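Tying off
An afternoon on the practice pads at Plustcombe
By Kurniawati Harahap

The thread is black because black shows up. On a pad of pale pink tissue it is the only thing you can follow with any confidence, and even then it has a habit of slipping out of sight behind the instruments.

Atieno Rotich runs the suturing course at Plustcombe. She has taught it for 20 years, first with hand instruments and now with the jointed kind as well. The stitch she starts everyone on is the simple interrupted one. Each stitch is tied and trimmed by itself, so if one fails the others still hold.

"People worry about the needle," she says. "The needle is the easy bit. Watch what they do with the tail."

The tail is the short end of thread left after the needle has gone through. To make the knot, the long end is looped around one set of jaws, and the tail is then pulled back through the loops. Leave it too long and it tangles. Too short and it pops out of the tissue.
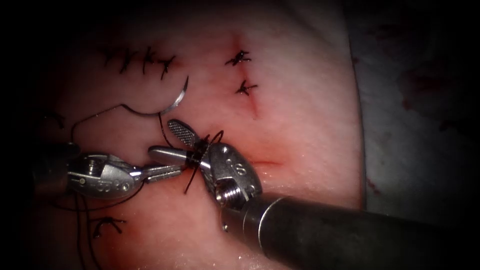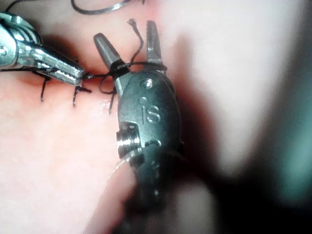 Keeping the tension even

Sixten Dalen, a trainee in his second year, told me his first knots were all too tight. The edges of a cut should meet and no more. If they pucker, the stitch comes out and is done again.

He keeps a notebook of his practice knots and had reached 313 by my visit. Rotich doesn't ask for a number. She looks at the spacing, then the ends, then gives him a new length of thread.

The next course starts in July and has 55 places.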